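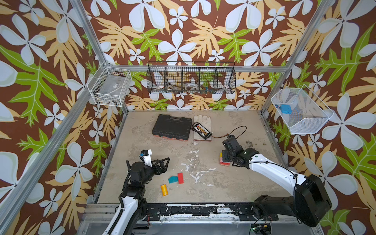
Poltden Model Flyers, Workshop Team

Wire baskets for your charging corner
By Analyn Castillo, April

I love a wire basket! They cost next to nothing, you can see what's in them, and they get all the little stuff up off the floor. If you have a rail or a bit of wall near your work spot, you can do this in an evening.

1. Pull everything out and sort it by how often you grab it. Tape goes in the first pile, always.

2. Hang the long basket at the back. One with wire dividers is worth hunting for. A roll of tape gets a compartment to itself, and the small colorful bits can share the ones at the end.

3. Put smaller baskets on the side walls, one for flat things and one for little gadgets with cables. Coil the cable first or it will poke through the mesh and snag your sleeve (ask me how I know).

4. Leave the heavy things low. A toolbox belongs on the floor with its handle up, and your gloves can live next to it.

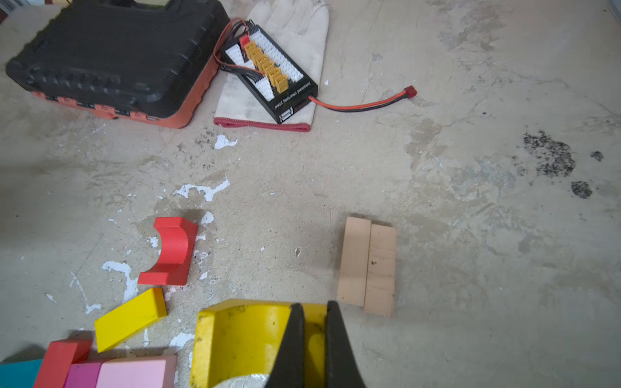
Charging gear needs its own rule at our place, and Lorna Panganiban gets the credit for it: give the board a home before you give it a battery. A parallel board has a lot going on, with that row of yellow XT60s, the white balance ports on both sides and a lead trailing off to a red T-plug, so it deserves a clear, hard surface. When you're ready to charge, lift it off the glove, move any toy blocks well out of the way, and set it down flat with the lead stretched out where you won't step on it. Only pair up packs with the same cell count and nearly the same voltage, and stay in the room while they charge.

5. Try the setup for 2 weeks, then swap the baskets around. I moved mine twice and I'm so happy with it now!

Questions? Find Lorna or Analyn at the workshop, Room 14
© Poltden Model Flyers | Back to top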